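4.3 Recording examples in the simulated kitchen

Read this section before you record anything. The sales material for Rernby says the learner "picks up a task from a handful of tries". It may, for some tasks, if the tries are good ones. We have not found a way of making it forget bad ones short of retraining from the start, so please don't treat your first session as practice that will wash out later.

You need a working Corrigan installation (section 2) and a pair of tracked gloves that have passed the check in 3.6. If they passed last week, run the check again.

1. Open Corrigan and choose Counter Tasks, then Two Hands.

2. Load a layout. The nine supplied layouts differ less than their names suggest. Several are the same counter with the objects nudged about, and a learner trained on those alone will look cleverer than it is.

3. Set the episode limit to 17 seconds. The default is 83, and the extra time mostly fills up with people wondering what to do next.

4. Type the task in one plain sentence, such as "put the plate on the tray". Keep to the same wording for every episode of that task. The manual for the previous release advised varying it. We tried that in September and saw no benefit.

Note: The instruction box will accept anything. It does not check that the objects you name are in the layout.

5. Hold both hands flat with the fingers straight and together, and press the pedal. The simulated hands should copy yours within a moment. If one lags or a finger curls by itself, stop and go back to 3.6. Do not try to correct for it by moving differently, or you will be teaching the learner your workaround.

6. Check that neither hand is touching anything before you start the episode.
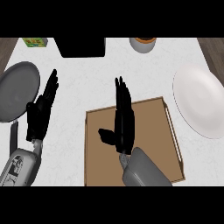 7. Press the pedal a second time to start recording. Move at the speed you would use at home. Slow, careful movements feel safer, but the learner copies the slowness as well.

8. When the task is done, bring both hands clear of the objects and press the pedal to stop.

9. Mark the episode Keep, Discard or Unsure. The automatic score beside the buttons only compares the final position of the objects with the goal. It will happily pass an episode in which you knocked the plate into place with your wrist.

Caution: Discard removes the episode at once. There is no undo, whatever the tooltip says.

10. Change the layout after every six kept episodes.

Simulated contact is forgiving. Thin edges and handles in particular can be gripped in ways that would fail on a real counter, and a high success rate in Corrigan tells you little about how the Hurkier hands will manage. Quote simulated and real results separately in any report.

To export kept episodes to Ferkholm storage, see 4.4. Episodes marked Unsure are exported too unless you untick the box, and it is ticked every time the window opens.

Section last revised Thursday, December 5, 2024.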